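Mitow 262 Wrist-Camera Gripper Cell: Setup and Service

The Mitow 262 is a two-finger parallel gripper supplied with a wrist camera bracket, a tool-side cable and a bench base for light retail handling. It is sold as a complete cell or as a gripper kit for an arm already on site. This page covers mounting, finger fitting, camera alignment and the routine service items. Electrical drawings are in the Kolář interface manual shipped with the controller.

Mounting

Clean the tool flange and the adapter plate before fitting. Insert the locating pin first, then the four flange screws, and tighten them in a cross pattern. Do not use the screws to pull the plate into position. If the plate does not seat by hand, the pin is in the wrong hole.

Route the tool-side cable through the clip on the adapter plate and leave a loop long enough for a full turn of the last joint. Run the joint to both limits at low speed with the cable in view before closing the clip. A cable that goes tight at either limit will fail at the connector.

Fingers

Fingers are supplied in matched pairs and carry the same pair number on the inner face. Do not mix pairs. The carriage screws are set with thread compound at the factory; apply fresh compound each time they are removed. After fitting, close the gripper on the 14 mm gauge block and check that both pads touch along their full length. If light shows at one end, loosen that finger, close on the block again and retighten under load.

The standard pads suit cartons, wrapped bars and cups with a firm rim. For foil packets, fit the soft pads and lower the grip force in the controller. Crushed corners on cartons usually mean the force setting was carried over from another item.

Camera alignment

The camera looks down between the fingers, and the fingertips must stay in the lower part of the view in every pose. Open the gripper fully and confirm that both fingers appear, one at each side, with the space between them clear. If only one finger is visible, the bracket has rotated on its screw. Slacken it, center the view and retighten.

Set exposure with stock on the bench. Clear acrylic is the difficult material: the rack is found from the highlights along its edges, and too long an exposure washes them into the table. Foil causes the opposite fault and will drive automatic exposure down. Use the fixed setting stored under the bench profile.

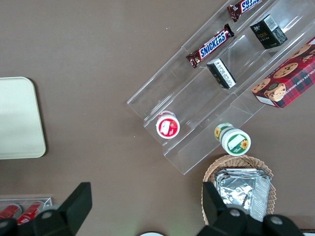 Plernbridge Handling Cell, Equipment Support Department

The bench layout used for acceptance mixes stock on purpose. Snickers bars and small dark boxes lie in the tiered rack with a carton of chocolate chip shortbread, round cups with printed lids stand near its lower end, and foil packets are stacked in a wicker basket. The rack runs diagonally to the view, so the wrist has to turn to bring the fingers in line with an item. Keep it that way during acceptance. A rack squared to the camera will hide a rotation error in the hand-eye calibration.

Calibration

Run the calibration routine after any of the following: bracket moved, camera replaced, adapter plate removed, hard stop during motion. The routine needs the Cosik target plate flat on the table and takes the arm through a fixed set of poses. Clear the bench first. If the reported error is over the limit printed on the plate, repeat once, then check the bracket screw before repeating again. Store the result under a new name and keep the previous file until the cell has run a full shift.

Service

Every 1000 cycles: wipe the pads with a lint-free cloth and the camera window with lens cleaner. No solvent on the pads.

Monthly: check the carriage for play, inspect the cable at both ends, and close on the gauge block as above. Play that can be felt by hand means new guide bearings, order number 1266.

October shutdown: replace the pads regardless of wear, renew the carriage grease and recalibrate.

Fault: gripper closes but reports no part. Check pad wear, then the width window for the item. Fault: image freezes when the wrist turns. Replace the tool-side cable. Do not tape it.

Related items

Mitow 262 soft pad set
Mitow guide bearing kit 1266
Gauge block, 14 mm
Cosik target plate
Kolář controller interface manual
Tool-side cable with clip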